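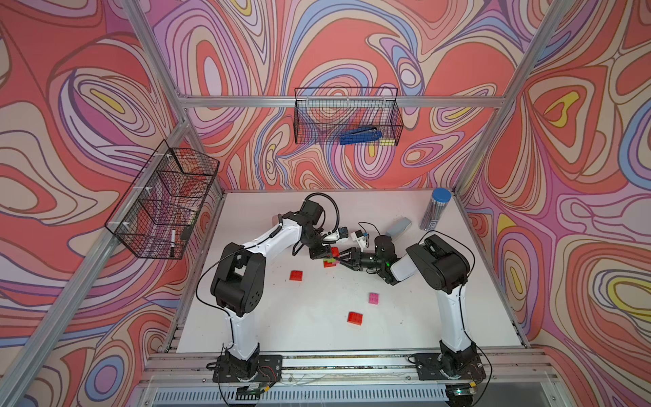 Swirl Wallpaper

Swirl wallpaper (I grew up calling it marble paper, and some shops file it under "contour") is a wallcovering printed with flowing lines that nest inside each other like the rings on a map of hills. I've been keeping this entry going for years now, and it's still my favorite one to fuss over!

Look

The usual recipe is bands of color that bend around each other and never quite meet. Warm versions lean on coral red, salmon and pink, then cool off with lavender, purple and powder blue, with cream to let your eyes rest. A little yellow goes a long way – a few bright teardrops in among the red and lavender will pull your eye across a whole wall. Ovals turn up too, often in two colors.

I like it best when it runs over three walls without a break and whatever stands in front is plain. A white tabletop is perfect. Silver aluminum rails look good against it too, much better than I would have guessed before I saw them together.

Names and makers

The Flerndale pattern book lists 38 swirl designs, and I own rolls of six of them (my closet is a disgrace). Rumitz prints the big loose swirls, the kind that need a wide wall. Gromumo goes tighter and busier, and its reds are the best I've come across. Mkhize mostly sells peel-and-stick, good for renters and for small booths or nooks.

Hanging it

Matching is the hard part. The lines have to carry on from strip to strip, and in a corner you'll see every slip. I start at the back wall and work out to both sides, and I buy extra, as a long repeat eats up paper fast. My last job, in July, took over 345 square feet for a fairly small room.

Small gaps can be touched up with colored pencil. Don't use marker – it shines.

Related entries
Contour prints
Marbled paper
Peel-and-stick wallcoverings
Pattern repeat

Print this page | E-mail this page

Contact | Copyright | Back to top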